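Home Food & Drink Interviews

Seven Soups and a Long Table: Refugio Meléndez on Feeding Plundport

By Iason Galanis
Wednesday, April 21, 2021

Refugio Meléndez starts talking about beans before I have my coat off. He has just put a pot on, and he wants me to smell it now and again in an hour, so I can tell him what changed. (The bay leaf, mostly. It was wonderful both times.)

Meléndez runs the soup night on Gremier Street, and he grew up cooking for cousins. "There were always more kids than chairs," he says. "My aunt made one pot, and you ate standing up if you had to. I thought every family did that."

He moved to Plundport for a job at a print shop and cooked for himself for three years, which he hated. "You can't make a small pot of caldo. I tried! I ate the same soup for six days." So one October he knocked on doors and invited his floor over. People came back the next week and brought their sisters.

These days he keeps seven soups in rotation, and the busiest evening so far brought 198 people through the door. I ask which soup they come for and he laughs out loud. "The corn one. I'd like it to be the lentil, I'm proud of the lentil, but it's the corn."

What he does with that corn is lovely. He chars the cobs, cuts off the kernels, then simmers the bare cobs for the stock – an old habit of his aunt's. Lime goes in at the very end, and never from a bottle.

He has opinions on dishes as well. Heavy bowls look nice, he says, but try carrying a stack of them up from a basement. He likes plastic, the brighter the better, and lets the kids fight over colors.
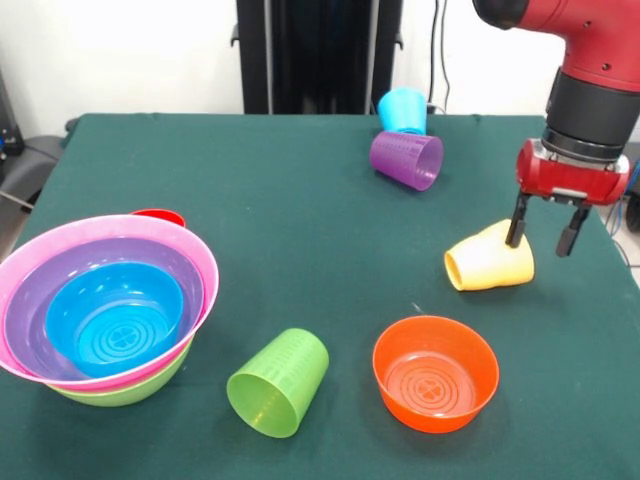
Bright plastic cups and bowls on a dark green tablecloth.

"A little girl told me soup tastes better out of yellow," he says. "I've tested it at home. She may be right."

Next he wants to learn bread. He has burned three loaves this month and talks about each one with real affection. By then the beans are ready, and he is already handing me a spoon.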